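Furkach

Furkach is a factory-building video game developed by the studio Trusier and published by Komau for Windows and home consoles. The player runs a failing clockworks in a river town in 1797 and is asked to turn it into an industrial power, using water wheels, belts and a workforce that complains in writing. It is the studio's second game, after the puzzle title Shek, which sold modestly and is mentioned in Furkach more often than its sales would justify.

Gameplay

The game is played from an overhead view on a grid. Raw materials arrive by barge and are passed between workshops, each of which produces one part and at least one problem. Gears wear down according to load, so a mill built in haste will run well until the player has stopped looking at it. Saving is allowed at any time, except during a fire.

The campaign has 400 contracts, most of them for clocks. Later ones ask for organs, looms and, in one case, a mechanical goose whose specifications change 2 times before delivery. An open mode removes the contracts and leaves the complaints in place.
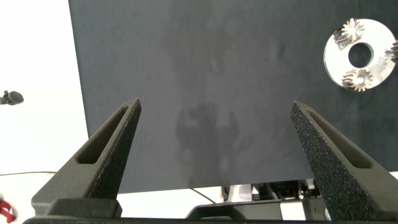
Two gripper fingers with a rough, speckled surface.

Development

Designer Tala Bataineh began the project as a small browser game in which a single gear could be turned with the mouse. Testers asked what the gear was for, and the following years were spent on an answer. Programmer Anas Yammine wrote the simulation, which tracks every tooth of every gear separately. The studio described this as essential to the experience. It was also the main cause of the game's long loading times, and a patch released one December quietly made it optional.

The manual, supplied as a text file, lists 3067 possible gear combinations.

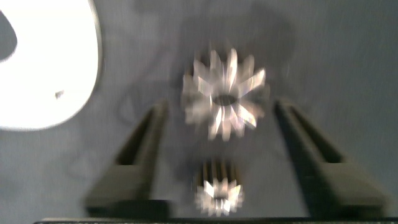
Most players use the same four or five, a habit the developers tried to discourage by making the popular ones squeak. Players responded by turning down the sound. The squeak was kept in the console version, where it also comes out of the controller.

Reception

Reviewers praised the depth of the simulation and the river, and were cooler on the tutorial, which lasts most of an evening and ends with the player being dismissed. The console release was criticized for its menus, designed for a mouse and adapted for a gamepad with visible reluctance. Frame rates on older machines dropped sharply once a town had more than one working mill, a limit that many towns never reached.

A free expansion added canals. A paid one allowed them to be drained.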